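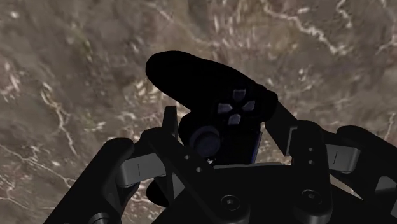
According to Maarja Mets, the first 20 demonstrations anyone records are garbage, and you should just plan on throwing them out. She told me so before I'd even gotten my coat off, and I laughed, and then she handed me the controls and I found out for myself!

I'd come to Irnano to hear how you teach a robot by driving it yourself. All of the teaching goes on in simulation, so I couldn't break anything (I did ask). You steer the arm, the software saves every move, and later a program called Lins tries to learn the job from what you did.

"People drive too fast," Maarja said. "They want to look good. Then they miss, they wiggle, they back up, and the wiggling goes in the data too."

So the robot learns the wiggle? "Oh, it loves the wiggle," she said. "We had one that wiggled over everything for 2 weeks."

My own try was picking something up off a kitchen counter and setting it down again. Easy, right? I do it every morning half asleep. But I kept judging the depth wrong, and the gripper kept closing on air. Maarja watched quietly for a while (kind of her) and then told me to stop halfway down, look, and only then go on. It helped a lot.
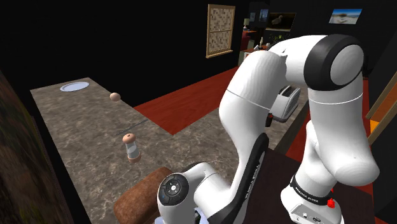

Skarphéðinn Blöndal thinks the stopping is a mistake, by the way, and he said so as soon as I brought it up. Pauses teach the arm to hesitate, in his view, and he'd sooner have a smooth miss than a careful grab. "You can throw away a miss," he told me. "You can't cut out a pause so easily."

Maarja rolled her eyes. They've had this argument since March, and I got the feeling they enjoy it. Her answer is that he trims his recordings anyway, so what's he complaining about?

I asked how many good runs a simple task needs. "For this one, 200," Maarja said. "Ask me again when we move the plate."

And mine? She kept 7 of them. I was ridiculously proud, and I asked if I could stay and do a few more.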